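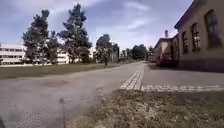
Page 13

Search all topics Go
Reading time: 2 minutes
Last updated in September

Rough strip of setts between path and pavement, what do you do with a pram?

Hello all, I hope this is the right corner for it. We've moved to the Stustedell side and I now walk my grandson along the wide asphalt path past the long brick building with the arched windows. Lovely and broad, no complaints there, but the light grey cobblestones between the path and the pavement rattle the poor lad awake every single time! He'd only just dropped off on Monday. Is there a better place to cross, or a trick to it? And does anybody know what the reddish-brown oval in the asphalt is? My daughter says a drain, I say an old repair, and there is a slice of cake riding on it.
Paula Stanciu

Hello Paula, and welcome to the neighbourhood! I did that walk for years with twins in a double buggy (a great heavy Folton with tiny front wheels, never again), so you have my sympathy. Go over the setts square on, slowly, and press down on the handle a little so the big back wheels carry most of the weight. If you take them at a slant, each small wheel finds its own joint and you get twice the shaking. Let a bit of air out of the tyres too, if yours are the pumped-up kind. Mostly, though, I'd choose one side before he nods off and stay on it. I always kept to the pavement by the building, and only crossed at the end when they were due to wake anyway. As for your oval, I've walked past it almost 200 times and always took it for a patch, but I've never stooped to look, so please don't hand over any cake on my say-so.
Hanneke Verschueren

get bigger wheels. we have a second hand Vekico and it goes over anything
Ward Van Damme

Ward's right about wheels, bless him, but they aren't cheap. A folded blanket under the mattress helped ours a good deal, as long as it lies flat and the straps still fit properly. Give the wheel bolts a check now and then as well, mine had worked loose by the spring.
Lotte Van Damme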